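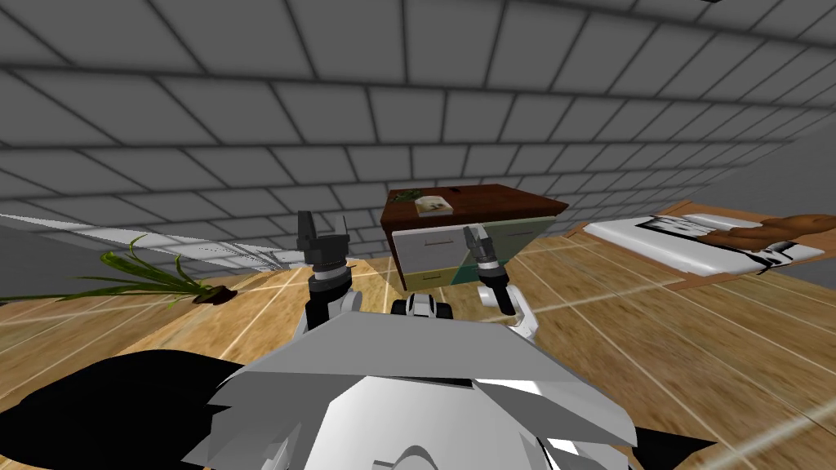 Chrysanthi Balaskas

Journal > Issues > Public Sector Employment > Articles

Search this journal Search Advanced search

4. How eligibility wording was read by applicants

This section deals with the wording of the notices themselves. Selection outcomes are left to Section 5. The sample consists of 78 recruitment notices for junior municipal posts, mostly bylaw officers, records clerks and parks labourers, issued by the towns of Godimville and Hoston through the Aaltonen portal. Interviews were held with 26 people who had opened at least one of these notices and then either applied or let the closing date pass. Interviewees were recruited at the public library in Hoston and through the employment centre in Godimville. Most had applied for government work before.

Each notice was coded by the author and by Kaisu Kallio, working separately. We recorded where the age limit, schooling requirement and licence requirement appeared, whether the requirement was stated as a condition or as a preference, and whether the closing date was given with a time of day. Disagreements were settled in discussion. The category that gave us the most trouble was "or equivalent," which the towns use in several senses. In the clerk notices it usually follows a Grade 12 diploma and refers to an adult upgrading certificate. In the labourer notices it can refer to work experience, and in one case we could not tell what it referred to, so the notice was coded as unclear and kept in the sample.

The median notice placed its eligibility conditions after the salary scale and the description of duties. Applicants reading on a phone therefore had to scroll past both before learning whether they could apply. Several interviewees said they went straight to the bottom of the page out of habit. Others stopped at the salary. One applicant for a records post read only the title and the closing date, downloaded the form, and found out about the typing test when the invitation arrived in July.

Preference wording caused more difficulty than conditions did. Where a notice said that a driver's licence was "an asset," applicants without one were divided. Some treated the phrase as a polite requirement and did not apply. Others, including most of those who had been through a municipal competition before, took it at face value. Eetu Ruotsalainen, who staffed the Hoston hiring desk during the study period, told us the phrase had been carried over from older templates and that the desk did not score it for clerk positions. None of the applicants we interviewed had any way of knowing this from the notice.

Figure 1. Gripper over the grey panel of a cabinet (rendered).

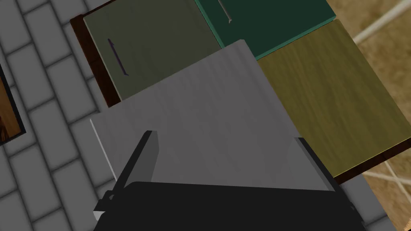
A related problem was the closing time. Godimville closes its competitions at 4:00 p.m., when the front counter shuts, and Hoston closes at midnight. The portal displays only the date unless the clerk who posts the notice types a time into the free-text field. Two interviewees missed a Godimville competition on a Tuesday evening in the belief that they had the rest of the day. Both had completed the form and were waiting to attach a transcript. The portal accepts a late form without warning and marks it for review — the applicant receives the same confirmation message as everyone else — and the refusal comes by letter some weeks afterward.

Test syllabuses were attached to the bylaw officer notices as separate documents. Each covered arithmetic, reading, municipal law and local geography, with a pass mark of 60 per cent. Interviewees who had opened the syllabus spoke well of it, especially the sample arithmetic questions. Those who had not opened it tended to rely on outside sites that repost government notices, and a few had studied from material belonging to another town's test. Aino Eskola, the second interviewer, noted that these applicants generally knew the site was unofficial but found it easier to search.

We had expected previous applicants to rely less on outside sites. The interviews do not support this. Previous applicants used the sites as an alert service and then went to the portal for the form, while first-time applicants were more likely to finish reading on the outside site and to trust its summary of who could apply. Brijesh Bajpai has suggested to us that the difference may reflect how many competitions a person is following at once. Our interview guide did not ask about this directly.

Coding followed the Heller scheme for plain-language notices, with the added categories listed in the appendix. The scheme was designed for printed notices and has no category for linked attachments, so the syllabuses were coded on a separate sheet and are not included in the readability scores reported below.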